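Gripper thinks it's closed on cloth when it isn't, arm then pushes down into the table

Laundry, Cloth and Soft Goods > Faults and Safety

Marlies Widmer

Hi all, long-time reader, first time I've been stuck enough to post. Sorry in advance for the length, I'd sooner put in too much than have everyone ask me the same things.

We're a tiny outfit teaching an arm to fold clothes. The arm is a Jurby, the second-hand kind that everybody seems to end up with, and it runs on Tuvitz for the control side. The motions come from people folding real clothes in a real house with handheld grippers, same soft fingers as the ones on the arm, and then we train on that. So far we've got 3,800 recorded folds, mostly shirts and kids' stuff, and for a good long while I was really happy with how it was going. It could do a T-shirt! A slightly sad T-shirt, but a T-shirt.

Then in December it started going wrong in a way I can't pin down. The arm goes down for a corner, the fingers close, the gap reading drops to what the software calls "gripped," and the arm lifts with nothing in it. Fine, missed grasps happen. But every so often it doesn't lift at all. It acts as if it hasn't gone low enough and keeps pressing down, and the fingertips splay out against the table until the Jurby trips on overload. Twice now I've hit the stop button myself before it tripped, and the second time my other hand was on the table smoothing out a sleeve. No harm done, but I went and made a cup of tea and didn't run it again that day.

What bugs me is that it's worst on the thin things. Towels are fine, sweatshirts are fine. Anything light that gets picked up by a narrow bit of edge is a coin toss, and that's exactly the kind of grab the people recording do all the time without thinking.

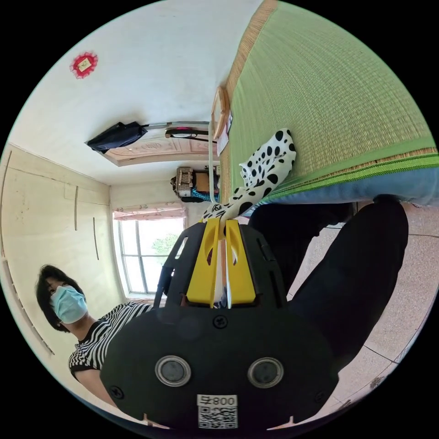
When I go back through the recordings, the gap numbers for those grabs look okay at the start of a session and then creep. After 30 minutes or so of folding, a fully closed empty gripper no longer reads zero, it reads 3 mm. On a thick sweatshirt who cares, but on one layer of thin cotton that's more than the cloth itself. And the arm's own gripper does something similar, only I haven't managed to catch it in the act and write it down properly.

Things I've tried already:

Swapped the cable between gripper and controller. No change.

Cleaned the fingers with a damp cloth and let them dry overnight. Grabbed better for a bit, reading was still off.

Turned the closing force up in Tuvitz. Bad idea, the missed grabs got a little better and the table-pushing got a lot worse. I put it back.

Wrote to Karkon, who sold us the grippers. They asked whether I'd tried the cable.

The pieces come off in a random order during a session, by the way, so it isn't that all the thin stuff is at the end. A finished pile will have bulky and light things all mixed up together, and I can't blame the clothes for the creep. 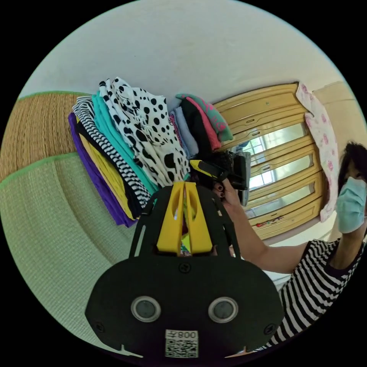
Folded clothes stacked on the green mat, spotted one in the middle of the pile.

So my two questions are, where does that 3 mm come from, and how do I stop the arm from leaning on the table when the reading lies to it? I'd really like the second one sorted before I let anyone else in the room with it. My nephew has been begging to come and see "the laundry robot" and I keep finding excuses.

Kadri Koppel

Marlies, please do the second half first and leave the arm off until it's done. I know that's annoying! But you've got a machine that uses one number to decide whether it should keep pushing, and you already know that number is wrong. Your hand was on the table. I've had my knuckles under a set of soft fingers, and they're less soft than you'd think with an arm behind them.

What I'd change, in the order I'd do it:

Put a hard floor in the arm's workspace. Tuvitz has a lower height limit buried in the cell settings, and it's separate from anything the trained part of the system asks for. Measure your table with the fingers closed and the tips just touching. If you set it so the tips can press in no deeper than 5 mm past that point, you still get the little bit of squash you need to pick up a flat edge and the arm just refuses to go lower, whatever it believes about the grip. If you've got a pad or a mat on the table, measure with that in place, and measure again if you change it. I forgot once and spent an afternoon wondering why it was grabbing air.

Then make "not gripped" mean "go up." Right now yours seems to mean "try lower." That probably came in from the recordings, where a person who misses an edge digs in a little and gets it, and a person can feel when to quit. Your arm can't. Let it go up, open, and have another go from above, and after a couple of failed tries let it stop and wait for you.

Then lower the overload trip. The one it ships with is meant for people moving heavy stuff around. You're moving pajamas.

And no hands on the table while it's enabled. I don't care how crooked the sleeve is. Pause it, fix the sleeve, step back, start again.

About the 3 mm, I'm nearly sure I know this one, as I chased it most of last winter. Those printed fingers with the slot down the middle flex every time they close, which is the whole point of them, but how they seat on the carriage matters too. If the screw at the base has backed out even a tiny bit, each close lets the finger rock outward a hair, and it doesn't come all the way back. The tips meet just fine, so by eye it looks closed. Meanwhile the carriage behind them is sitting somewhere new and that's the part being measured. Start of session, zero. Half an hour of folding later, not zero. Overnight it relaxes and you think you dreamed it.

Easy check. Close the gripper empty, write down the reading, then hold the finger low down near the base (not the tip) and wiggle it with the power off. If you can feel a click, that's it. Mine clicked on one side only.

Take the fingers off, look for a shiny worn patch where they sit, put them back on with a drop of the weak threadlocker, snug and no more. If the seat is worn oval you'll need new fingers. I get mine printed by a guy called Obradović who does small runs, but any careful print shop would do, just ask them for the same material or your grip feel will change.

For the recordings, I wouldn't throw them away. Have whoever is folding do an empty close at the start, again every few garments, and once at the end. For the old ones, look for moments where the gripper shut on nothing between garments. People do that constantly, like clicking a pen. You can use those to shift the numbers back where they should be. It's tedious but it's a day or two of work, and you get your thin stuff back.

tapedeck_ron

just recalibrate before every run. had the same brand of arm and it was always the calibration. also turn the force up, sounds like its too weak to hold anything

Kadri Koppel

Ron, she turned the force up and it started pushing harder into the table, it's in her post. Recalibrating before the run won't help with something that creeps during the run either, though it's a decent habit. Marlies, please leave the force alone.

mossy_hinge

Small thing to add to Kadri's answer. Check that your stop button really does cut the arm and the gripper the way you expect. On our cell it stopped the arm and left the fingers clamped, so if you'd had a fingertip in there you would have been stuck holding hands with it. We ended up with a little lever to open them by hand and it hangs on a string next to the button. Ugly, works great.

I'd also put a strip of foam under your cloth while you're testing. It won't fix anything but the bang when it touches down is a lot less scary, and you can see the dent and tell how deep it went. Just remember to measure your floor height again when you take the foam out.

Marlies Widmer

Thank you, thank you. Arm has been off since I read Kadri's first line.

It clicks! Left finger on one of the handhelds, and both fingers on the arm's gripper, which explains why the arm was so much worse than the recordings suggested it should be. The screw on the arm side was loose enough to turn with my fingernail. I've put it all back together with threadlocker and I'm leaving it to cure before I touch anything.

Height limit is set, and I tested it by telling the arm to go somewhere silly below the table. It stopped where it was supposed to and put up a grumpy message. I haven't done the "go up when you miss" part yet, that means digging in a bit of code I didn't write, so no real folding until then. And mossy, our stop button also leaves the fingers clamped. I had no idea. Going to look for a lever and some string.

Has anybody got a sensible number for the overload trip on a Jurby carrying only a light gripper? The manual gives a range you could drive a truck through.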